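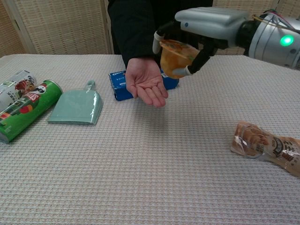
The row was filmed on a Saturday and went out in June, by which time they had stopped speaking about it and started speaking to each other again.

She watched it at her sister's flat in Clokham with the sound low. He was in the spare room at his brother's, forty minutes up the line, and they had agreed to press play at the same moment. The programme was called Culleck Bay, after the holiday village where the couples were sent, and this was the fifth episode.

'Are you on?' she typed.

'Adverts,' he wrote back.

It had taken 18 days to film and they had fought on two of them. The producers had put both fights in one evening. In the first half she was wearing the green dress and in the second half the grey cardigan, and between the two there was a shot of the sea that had been taken on a different day altogether. Her sister didn't notice. Her sister was eating toast.

The fight was over money. He had signed a deal with a firm called Skurnomer, which sold protein shakes, and he hadn't told her. They were paying him 2,000 pounds to hold one up by the pool. On the screen she found the tub under the sink and carried it out to the terrace and asked him what it was. Then she tipped it into the hot tub. It went the colour of porridge.

'That's a waste,' said her sister.

'It was vanilla,' she said.

What came next she had been dreading. He called her a name, they bleeped it, and she threw his phone over the wall. It looked worse than she remembered. She had thought of it as a sort of drop. On the television it was a proper throw, overarm, and the camera followed it.

Her own phone buzzed. 'Good arm,' he had written.

She didn't answer straight away. There was a piece after it where she sat in a chair and said she had never been so disrespected in her life. She could remember the woman behind the camera asking her to say it again with the word 'ever'.

By the end of the adverts there were 2,252 comments under the clip. She read the top few. Most people were on his side, a few were on the side of the hot tub, and one wanted to know where the cardigan was from. It was from Kuusisto, in the sale, and she nearly said so.

The episode finished on the two of them in the kitchen the next morning. They had left out the part where he made her eggs and cried into them a bit. They had left in her shutting a cupboard.

Her sister took the plates through and ran the tap. She rang him.

'I wasn't going to keep the money from you,' he said. 'I was going to put it on the deposit.'

'You said that at the time.'

'They cut it.'

'I know they cut it. I was there.'

She could hear his brother's television through the wall, still on the same channel - the news now. He asked if she wanted to do the reunion show. They were offering another 2,000 each, and a hotel.

'Would we have to fight?' she said.

'I think they'd like us to.'

She thought about it. Then she asked him which hotel, and he went to find the email.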